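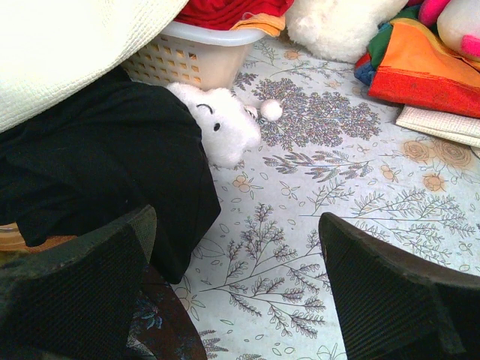 Recording pick-up examples for cloth and soft items

Last edited 7/2/20 by Shuk-fan Lai

The steps cover one recording session with the wrist camera on the Stemon two-finger gripper. Setup of the arm itself is in the Dakon install notes. Read those first if the arm has been moved or the camera mount has been opened.

Before you start

Check that the camera lens is clean and that both fingertips show in the lower part of the view when the gripper is fully open. If only one tip shows, the mount has turned. Loosen the two screws, square it, and run the hand-eye calibration again. Old calibration files from January will load without an error but give wrong grasp heights.

Wipe the rubber pads with a dry cloth. Lint builds up quickly when working with fleece and plush, and the grip changes as it does.

Laying out the items

Use a mix of flat cloth, folded cloth and stuffed toys. Let some items overlap. A toy partly covered by a garment is a useful case - the learner has to find an edge it can hold without dragging the cloth along. Include dark fabric. Black cloth gives poor depth readings, and a set without it trains badly.

A printed floor covering is fine and preferred. Sets recorded only on plain gray taught the model that any pattern was an object (see Wouter Kramer's notes on the Su runs).

Recording

1. Open the gripper fully and move to the start pose.
2. Start the recorder and wait for the frame counter to move.
3. Name the target in the text field before moving. Use short names: "white toy", "red garment".
4. Guide the arm to the target at an even speed. Do not stop above it to correct. If the approach is bad, discard and restart.
5. Close, lift, hold for 3 seconds, then place the item in the drop area.
6. Stop the recorder and mark the result as good, slipped or missed.

Keep slipped and missed runs. They go in a separate folder and are used by the grasp scorer.

Record 10 runs per layout, then rearrange. After 4 layouts, copy the session to the Aro server and let the checker finish before clearing the local disk.

Known problems

Dropped frames: episode 1831 has a gap in the middle of the lift. The checker now flags this, but older sessions should be checked again.

Gripper force resets to default after an emergency stop. Set it again by hand.

Questions about labels go to Su-chen Man.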